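Informe de avance del segundo semestre
Programa de alfabetización y acompañamiento escolar en el valle de Urow
Presentado a la Fundación Chatzigeorgiou por la asociación Karen

1. Situación general

El programa ha completado su segundo semestre de actividad con los dos centros previstos en la propuesta, el de Urow y el de Vumiswood. Ambos funcionan con horario estable desde septiembre. El de Urow abre por la mañana para personas adultas y por la tarde para escolares; el de Vumiswood solo abre por la tarde, a partir de las cuatro, que es cuando llega el autobús de línea.

Al cierre del periodo hay 200 personas inscritas, contando los dos centros y los dos públicos. Es la cifra que figuraba como objetivo para el final del año, de modo que en inscripción vamos según lo comprometido. En asistencia, no. La asistencia de los grupos de adultos bajó en octubre y noviembre, coincidiendo con la campaña de la aceituna, y no se recuperó del todo después. Lo explicamos en el apartado 3.

No se ha cerrado ningún grupo. Se han fusionado los dos grupos iniciales de lectura de Urow, que habían quedado demasiado pequeños para trabajar en parejas.

2. Actividades realizadas

Grupos de lectura y escritura para adultos. Las sesiones siguen el cuaderno que se elaboró el semestre pasado, con una revisión de las unidades de trámites. Los participantes pidieron más práctica con documentos reales: recibos de la luz, citas médicas, contratos de temporada, el padrón. Hemos sustituido los textos de las primeras unidades por copias de impresos en uso, con los datos personales tachados. El cambio alarga cada unidad, pero reduce las ausencias en la segunda mitad del bloque, que era donde perdíamos a más gente.

La unidad de cálculo se ha separado de la de lectura. Varias personas que leen con dificultad manejan muy bien las cuentas y se aburrían; otras venían solo por las cuentas y abandonaban al llegar a los dictados. Ahora pueden apuntarse a una cosa sin la otra.

Apoyo escolar. Se trabaja con alumnado de primaria y de los dos primeros cursos de secundaria, en grupos de 10 como máximo. El límite se ha respetado en Urow. En Vumiswood se superó durante varias semanas, hasta que el ayuntamiento nos cedió una segunda sala en la planta baja. La sala no tiene calefacción propia y en enero hubo que usar la biblioteca algunas tardes.

La coordinación con los dos colegios ha mejorado. Los tutores nos envían una hoja quincenal con los contenidos que se están dando y nosotros devolvemos la misma hoja con observaciones. El instituto, en cambio, no ha respondido a las tres propuestas de reunión que se le enviaron. Volveremos a intentarlo con el cambio de equipo directivo.

Lectura en casa. Se han entregado 26 lotes de préstamo a familias con niños de entre cinco y ocho años. Cada lote lleva cuentos, un cuaderno y una hoja de registro que se devuelve al mes. El registro se rellena poco: las familias devuelven los libros en buen estado y a tiempo, pero la hoja viene casi siempre en blanco. En el próximo semestre la sustituiremos por una conversación breve en el momento de la devolución, que anotará la persona que esté en el mostrador.

Formación interna. El equipo docente hizo dos jornadas de trabajo, una sobre evaluación de la lectura en adultos y otra sobre dislexia. La segunda resultó corta. El equipo ha pedido continuarla con casos propios.

3. Resultados y desviaciones

En lectura de adultos, la mayoría de quienes terminaron el primer bloque pasaron al segundo. La prueba de salida se hizo en voz alta y por escrito. Los resultados orales son claramente mejores que los escritos, igual que el semestre pasado, y creemos que en parte se debe al formato: la prueba escrita se parece demasiado a un examen escolar. Estamos preparando otra basada en rellenar una solicitud.

La bajada de asistencia en otoño estaba prevista, aunque no con esta intensidad. En la propuesta se contaba con que los participantes volverían en diciembre. Muchos encadenaron la recogida con trabajos de poda y no volvieron hasta bien entrado febrero, o no han vuelto. Proponemos para el curso que viene un calendario partido, con un bloque intensivo antes de la campaña y otro a partir de febrero, y dejar entre ambos una sola tarde semanal abierta —sin programa fijo— para quien pueda pasar.

En apoyo escolar la asistencia es regular y las notas del primer trimestre han sido algo mejores en lengua. En matemáticas no se aprecia cambio. Los tutores coinciden en que el problema está en los enunciados, así que se ha reservado una sesión semanal para leer problemas sin resolverlos.

Hay una desviación que afecta al plan de trabajo. La guía para familias debía estar impresa en diciembre y sigue en borrador. La maquetación se retrasó por la revisión de las traducciones, que no eran buenas: la primera versión empleaba un registro administrativo que las propias familias no entendían al leerla en voz alta. Se ha rehecho entera. La nueva fecha de impresión es mayo.

4. Ejecución del presupuesto

El gasto se ajusta a lo previsto en personal y en alquiler. En transporte se ha gastado menos, por el acuerdo con la línea de autobús, que acepta ahora los bonos escolares también en el trayecto de las seis y media. En suministros se ha gastado más: la luz del centro de Urow ha subido y el contador es compartido con el local contiguo, de manera que pagamos por superficie y no por consumo. Hemos solicitado un contador independiente.

Solicitamos autorización para trasladar el remanente de transporte a la partida de impresión de la guía. La cantidad queda por debajo del límite que, según el convenio, puede moverse con una simple comunicación, pero preferimos dejarlo por escrito.

5. Materiales y espacios

Las salas de Urow se reorganizaron en enero. El material de escritura se guardaba repartido en tres armarios y cada docente tenía su propio sistema, con lo que a final de mes se compraban cosas que ya había. Ahora todo sale de un único punto y se anota en una lista colgada junto a la puerta. Desde entonces solo se ha hecho un pedido. 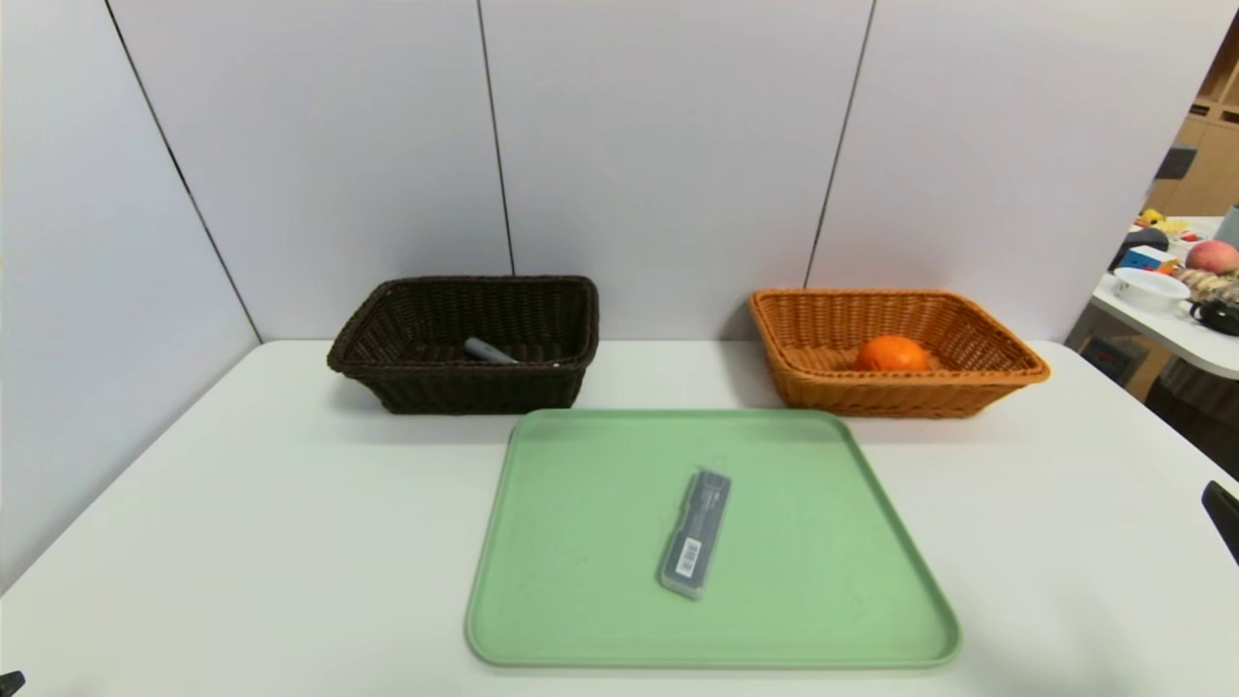 Bandeja y cesta de mimbre sobre una mesa blanca.

En Vumiswood queda pendiente la estantería baja para los cuentos. Los lotes de préstamo se guardan en cajas y eso obliga a sacarlos todos para encontrar uno. El carpintero municipal tomó medidas en febrero y estamos a la espera de que nos dé fecha.

El mobiliario de adultos sigue siendo un problema en los dos centros. Las sillas proceden de un aula infantil y resultan incómodas para sesiones largas. No se incluyó esta compra en la propuesta y no la pedimos ahora. Estamos en conversación con una academia que cierra en junio y que podría ceder las suyas.

6. Previsión para el próximo semestre

Las tareas comprometidas son las siguientes:

Impresión y reparto de la guía para familias, en mayo.
Prueba piloto del nuevo formato de evaluación escrita con el grupo de segundo bloque de Urow.
Continuación de la formación sobre dislexia, con una jornada antes del verano.
Nueva solicitud de reunión al instituto.
Traslado de los lotes de préstamo a la estantería de Vumiswood, cuando esté instalada.

Queda una cuestión por decidir con la Fundación. El calendario partido supone reducir horas docentes en otoño y aumentarlas en primavera. El total anual no cambia, pero sí la distribución de los pagos, y los contratos se firman en julio. Necesitaríamos una respuesta antes de que acabe junio para poder ofrecer las horas al equipo actual.

Se adjuntan las hojas de asistencia de ambos centros, el resumen de gastos por partida y el borrador de la guía en su versión de marzo.

Asociación Karen
Equipo de coordinación, centro de Urow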